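Chapter 10
The Shared Table

In this chapter you will learn how small outdoor tables are used by groups of people, how objects find their place on them, and how to plan a terrace where both work and rest are possible. The key words are surface, zone, reach and clearing.

Most books on furniture begin with the chair. We begin with the table, and with a modest one: a round patio table with a glass top, of the type which stands on many decks and terraces. People sit down at such a table with a drink, and soon also a laptop, some papers and small cards have arrived. The glass was made for meals, but the afternoon fills it with other things.

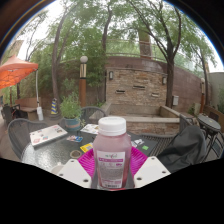

Lovisa Haugland objected to this when she read the first draft of the chapter. A round table, she wrote, is a bad table for work, and students should hear it on the first page: there is no corner to push the papers into, and every drink stands too close to a keyboard. She would give each person a small side table and leave the large one for food.

We have kept her objection, and we return to it in the exercises. Our own study of the terrace at Murneven, where we noted 363 objects left on tables during the month of June, gives her right on one point. Drinks and computers do share the same surface most of the time. But the side tables in Murneven were seldom used, even when they stood very near. People wanted to sit where the others sat. 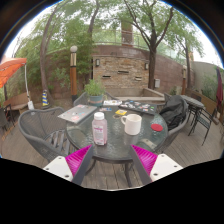

From this we take the first idea of the chapter, the zone. Each person has a zone in front of the chair, as deep as the forearm is long. What lies inside the zone is in use. What lies in the middle of the table belongs to everyone for the moment, and it is the last to be cleared away.

Before you read section 10.1, choose a table which you use with other people. Draw its outline on paper and mark the zone of each person. Keep the drawing, you will need it again in section 10.3.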